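About Hovau

Automated handling for small packing and finishing shops

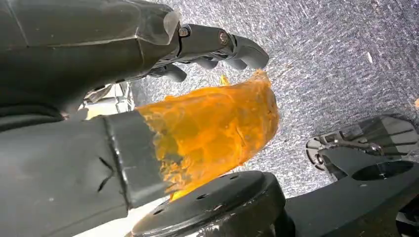
Hovau designs, installs and maintains robotic handling stations for workplaces where the product is soft, thin or irregular and the batch sizes are small. Conventional automation serves long runs of rigid parts well. Our customers mostly have short runs, mixed parts and a staff that already knows how each item behaves when it is picked up. The stations are built to work alongside that staff.

The company was founded by Struan Geddes and Irén Szűcs, who had worked together on gripper maintenance at Gulyás. It now has 17 employees at one site in Plestthorpe, which holds the workshop, the test floor and the office.

What we supply

A standard installation consists of one or two arms, multi-finger hands or simpler grippers depending on the part, a control cabinet, and the mounts and brackets needed to fit the customer's existing benches. We do not ask customers to replace their benches. Finger pads are treated as consumables and can be changed on site with hand tools.

Film, gel packs, sleeves and other flexible goods are the largest part of our work. These items fold, cling and slide under their own weight, so a grip that holds one piece may fail on the next. Each item type is run for at least 200 grasps on our test floor before its program is released. Failed grasps are logged by type: slip, double pick, crush or miss. The log is delivered with the station.

What changes for the people at the station

Before quoting, we spend 3 days at the customer's site recording the tasks as they are done now. Sayaka Wada leads this work. The resulting task sheet separates steps suited to the station from steps that should stay with a person, and the operators review it before their manager does.

In most shops the following changes:

Repeated lifting and placing moves to the station.
Inspection by eye and touch stays with the operator.
Loading, clearing jams and changing pads become new duties and are written into the job description.
Pace is set by the operator from a panel at the bench. The station does not set quotas and does not report on individual workers.

Some of these changes are unwelcome at first. Operators at Drurkenent, a contract packer we have supplied since our second year, reported that clearing stoppages was more tiring than the packing it replaced. The cause was a reset procedure with too many steps. Wakana Aoki rewrote it, and the shorter version has been standard on all stations since November.

Our contract requires the customer to state in writing which positions will be affected and what those employees will be doing afterward. We have declined orders where this was left blank.

Training

Operator training takes two shifts and is held at the customer's own station. It covers safe stop, restart, pad changes, and teaching a new pick position. Maintenance training is separate and is held in Plestthorpe for up to four people at a time. Shabani Nzioka runs both courses and answers the support line during working hours.

Service

There are 23 stations under service contract. Each is inspected twice a year for joint wear, bolt torque, cable condition and cuff alignment. Spare fingers and mounts are kept in stock for every model we have sold. Requests for site visits should include the item dimensions, the item weight, and a sample of at least ten pieces.

Page last revised June 16, 2023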